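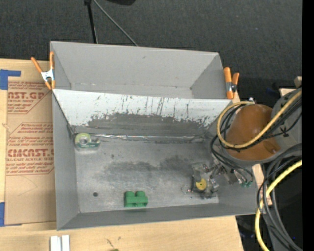
The Bin Where Everything Small Ends Up

Every household has one. Ours used to be a kitchen drawer, the shallow one beside the stove, until the day it stopped opening more than the width of a hand and we had to fish out the scissors with a ruler. Since then it has been a bin. The bin was supposed to be temporary. That was in August, a couple of Augusts ago.

I bring this up because I have spent the past month among people who think hard about small loose objects, and I have come home with opinions about dividers.

The first of these people is Nele Mulder, who empties other people's junk drawers for a living. Her one-woman business is called Dadside, a name she says came from the side of the garage where her father kept things he was going to fix. She charges by the bin. She does not charge by the drawer, having learned early on that a client's idea of a drawer can include the closet it is standing in.

Mulder turned up at my house at nine in the morning with no labels, no baskets and no inspirational remarks. She tipped my bin out on the dining table and looked at it for quite a while.

"You have two compartments," she said. "What's the little one for?"

I said it was for things I needed often.

"There's nothing in it."

This was true. The big side held what it always holds. The little side had been kept clear, in a spirit of readiness, for things of a higher class that had never shown up. According to Mulder it is the commonest arrangement she meets. People buy the divided bin for the divider, then spend years dropping everything on whichever side is nearer to the door.

"A divider is a question," she told me, "and most people are carrying groceries when you ask it."

The trade that supplies us with dividers is in good health. The catalog from Orkia, a storage chain whose nearest branch is between a tire place and a tanning salon, lists 27 kinds of tray insert, including one for batteries and one for the keys to things you no longer own. (It doesn't call it that. It calls it the Keepsake Key Module.) Its rival Wimora goes in for bins in tasteful grays with names like Pebble and Overcast. I have a Wimora. It was tasteful when it arrived. It has since had a stapler, a bicycle lock and most of a doorbell dragged across it, and it has the complexion of an old cookie sheet.

For a second opinion I drove out to see Marloes Boersma, a retired school secretary who has kept a log of her own household bin. Boersma writes down whatever goes in and whatever comes out, in pencil, in a ledger meant for lunch money. When I visited, her log had reached 1,929 entries. I asked how many of those were things coming out.

"Six hundred," she said. "And a lot of that is the tape."

Tape is the great commuter of the junk bin. It goes out in the morning and comes home at night, usually with a hair on it. Boersma has noticed that a small dispenser, the kind that fits in a palm, will travel farther than a big one and be missing longer. Hers once spent a winter in a coat. She is in favor of colored plastic, preferably green, on the grounds that the clear kind can't be seen against anything and the black kind can't be seen at the bottom of anything.

After tape comes the single toy piece. I have never met a bin without one. The set it belonged to went to a cousin or a church sale years ago, but one block stayed behind, and it can't be thrown out because it is obviously part of something. Mulder has a policy on these. She gives the client a chance to name the set, and if the client can, the block may stay. She says people cheat. One man, shown a block with a couple of knobs on it, claimed it was a castle.

Then there are cables, about which Mulder is merciless and Boersma is sentimental. Mulder wants each one plugged into the thing it fits by the end of the visit. Boersma keeps hers in a shoebox with a note on the lid reading PROBABLY THE PRINTER. She has replaced the printer and kept the note.

I did buy something in the end. It was a Declercq, a plain wooden tray with no divider at all, which the salesman described as "a more honest product" while ringing up a price that included two figures I hadn't expected after the first one. Mulder approved of it. She put in the scissors, the good pen, the tape and the flashlight, and told me that was the whole tray, finished, and that I was not to think of the empty corner as space.

The old bin she moved to the shelf over the washing machine, with everything else in it. She wanted it gone entirely. We settled on the shelf, where I can reach it if I stand on the laundry stool.

The tape lasted until supper. My daughter had it upstairs for a poster about volcanoes, and when it came down again it went to the bin over the washing machine, big side, because that is where we keep the tape.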